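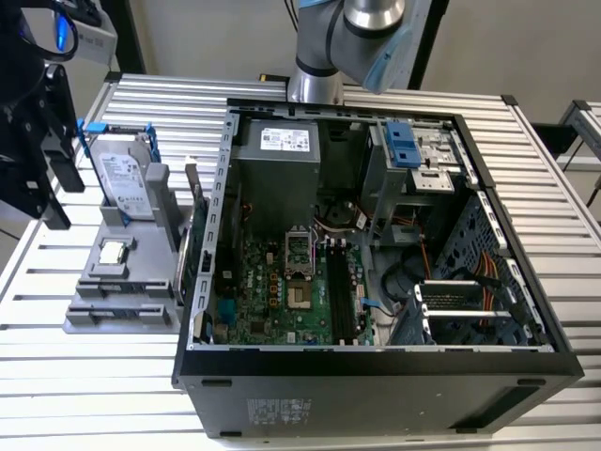 Posted by Stolleck Automation Support — Cell Engineering Desk
Opened 7 September 2020 | Status: Open, awaiting customer trial | Priority: Normal

Site: Cornia refurbishing shop
Cell: Sala bench cell, desktop tower line
Software: Drollomus task planner

Summary

The customer reports that the cell stops during the memory step of the desktop tower sequence. The planner returns "insert not confirmed" and holds the arm above the case until an operator clears the fault. The hard drive and processor steps are also part of the contract but have not yet been released for unattended running. The customer has asked for a written opinion on whether the full sequence can replace a bench technician on the evening shift.

Setup as reported

The tower is placed on its side on the slatted bench with the side panel off and the interior facing up. The parts fixture sits to the left of the tower. The drive stands in the rear slot, already fitted with its blue rails, and the processor rests in the square pocket at the front. The memory modules go in the two long grooves. The load plate on the processor socket is raised by the operator before the cycle starts. Power cables are left as they came from the previous station.

Fault history

The customer supplied logs for 156 cycles. The memory fault was recorded in 15 of them. Three further stops were logged as "path blocked" during the approach to the slots. No damage to a board was reported.

Troubleshooting log

Entry 1. Support asked the site to confirm that the slot latches were fully open before the cycle. The site confirmed this for all new runs. The fault continued.

Entry 2. The fixture position was taught again from the two rear corners. Pickup from the grooves improved, and no missed pickups have been recorded since. Insert faults continued at the same rate.

Entry 3. Force readings were compared between good and failed inserts. In the failed inserts, one end of the module seated and the other did not. The planner pushed straight down at the center, reached the force limit and stopped. A technician would normally press one end and then the other.

Entry 4. A two-stage press was written and sent to the site as a test routine. It has been run with scrap modules only. The site reports fewer faults but a longer cycle, and asks whether the arm speed may be raised. Support advised against any change in speed until the path faults are understood.

Entry 5. The path faults were traced to loose power cables near the approach. The planner treats the inside of the case as a fixed shape taken from the model file. Cables do not match that file from one tower to the next. Support recommends that the operator tie them back before loading the cell. The customer objects that this adds a manual step to a job that was sold as automatic. The objection is recorded here and has been passed to the account office.

Response to the customer's question

Support does not recommend running the full sequence without an operator at this time. The drive step is the strongest candidate, as the rails guide the part once it has entered the cage. The processor step depends on correct orientation and a very light release over an open pin field, and an error there may cost the board. It should remain a supervised step. The memory step may be reviewed after the trial of the two-stage press.

The written estimate given in March assumed a batch of 3,000 towers of one model with the cables already secured. The customer now sends mixed models through the cell — a different condition, and one the estimate does not cover. Opening the case, lifting the load plate, sorting cables and closing up remain hand work on every model tested.

Actions

Customer: run the two-stage press on good modules with an operator present, and return the force logs.
Customer: list the tower models now in use, with case and board numbers.
Stolleck: add a check for cables in the slot approach before the arm moves down.
Stolleck: issue a revised estimate for mixed models.

This ticket will remain open until the force logs are received.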